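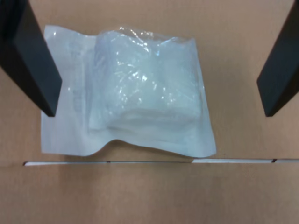 # Review: the Prirutton handling guide for sterile packages, second edition

I work in a small workshop where we teach robot arms to pick and place medical supplies, and for eight months I have used the Prirutton guide almost every day. It is a printed binder with a set of laminated cards, written for people who must set rules for a robot cell and do not have a quality department behind them. We paid 90 euros for it.

The binder has three parts: the work surface, the gripper, and the package itself. The part about packages is the best one. Many guides I have read treat a pouch like a small box. Prirutton understands that a pouch with gauze in it has a soft middle and flat edges, and that the fingers can meet it in very different ways. The main rule is simple: approach with the fingers wide open, close over the paper margin where there is enough of it, and never pinch the film over the contents. The card for this rule hangs next to our cell and even new colleagues follow it.

I also like the rule about wrinkles. The film on a gauze pouch is almost never smooth, and it gives strong reflections which can confuse the vision system. The guide asks you to teach with wrinkled pouches from the first day, and to change the angle of the light before you change the software. We had done the opposite for a long time. After we moved our lamp to the side, the false detections became much fewer.

The chapter on inspection is strict, and I think this is correct. A pouch which has been gripped is handled as a training piece and gets a mark on it. It does not go back on the shelf, also when the seal looks perfect. A camera cannot tell you that a package is still sterile, and the authors repeat this several times. They also want a written log: one line for every grip, with the force setting and the condition of the seal after. Our log has now 1035 lines. It is boring work, but when we replaced our finger pads with the Nusel ones, we could compare the two periods without guessing.

Now the weak points. The chapter about force limits gives one table for all pouches, and a flat package with a single dressing needs other values than a thick pad. We made our own table in the end. The chapter about people near the cell is only two pages, and you will need your normal machine safety documents for this — please do not use the binder in their place.

The guide also says to replace the finger pads after 2000 grips. For a soft pad on paper I find this too late. On ours the edge became shiny and a little hard well before that, so we now check them every morning at 8, before the first run.

The English is clear, but the index is poor. I looked for "margin" and found nothing, because it is listed under "border." The cards are good quality, only the holes tear if you take them out often.

I compared it with the Harnstead checklist, which is shorter and cheaper. Harnstead is fine if you handle only rigid boxes. For pouches it says very little, and it has no log template.

Four stars from me. I would buy it again, and I hope the next edition has a better force table — and an index made by somebody who uses the book.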